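Floor Session Safety Checklist, with comments
Toltell site, demonstration gathering for the Lokach model
Last revised September

Please go through this before every session, even if you were the last one in the room and feel sure you left it in good order. I've kept the comments in because people kept asking me what I meant by one item or another, and it seemed kinder to write it down once (I do go on a bit, I know).

Result codes: OK / Fix now / Stop and ask

1. Floor
1.1 Floor dry and swept. OK
1.2 Slack cable coiled and moved out of reach of the feet. Fix now
Comment: The coils are usually fine. It's the long single runs towards the sockets that worry me, as they're easy to forget once you've been sitting down for a while and your legs have gone to sleep. Walk the whole run with your eyes before you sit, and again before you stand.
1.3 Tangles near the shelving sorted out. Fix now
Comment: Carried over from the last check. I would dearly love to cross this one off.
1.4 Shoes on, laces tied. OK

2. Hand units and marker cubes
2.1 Cube firmly seated on each hand unit, no wobble when gently shaken. OK
2.2 Marker faces clean, with no scuffs or lifting corners. OK
Comment: A greasy thumbprint on a marker can spoil the tracking for a whole take, and the person wearing the kit won't feel anything wrong. Wipe with the dry cloth, please, and leave the kitchen spray in the kitchen.
2.3 Cable from each unit led along the forearm with enough slack to straighten the elbow. OK
2.4 Hanging cords kept clear of the fingers and the gripping parts. Fix now
Comment: Tuck them or clip them, whichever you find more comfortable. If you can feel a cord pulling during a reach, say so and we'll stop the take. Losing one example is no hardship at all when the Lokach set already stands at up to 2,000.

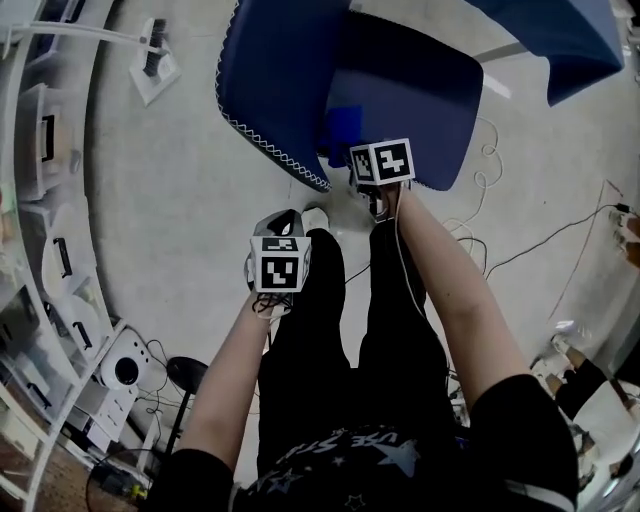
Seated work is gentler on the back than the bench tasks in some ways and a good deal worse in others, so the next part deserves a proper read and a truthful answer from whoever is wearing the kit.

3. The person doing the task
3.1 Comfortable sitting position found before recording starts. OK
3.2 Legs can be moved without dragging a cable along. OK
3.3 Break taken after every 3 takes. Stop and ask
Comment: The log skips a break before take 219. I do understand wanting to finish a batch while it's going nicely, but tired arms make jerky movements, and the model will learn those just as happily as the smooth ones.
3.4 Anyone else in the room knows recording is under way and keeps their feet out of the reaching space. OK

4. Recording
4.1 Skadell recorder showing both hands tracked before the first reach. OK
4.2 Spoken "start" and "finish" for every take. OK
4.3 Spoiled takes marked as spoiled and kept. OK
Comment: Please don't delete them. Beaudoin do the sorting for us and like to see the misses too.

5. Closing up
5.1 Both hand units switched off and back on charge.
5.2 Cables coiled loosely and hung up, with no tight bends at the plug.
5.3 Items 1.2, 1.3 and 2.4 checked again, with 2 sets of initials against each.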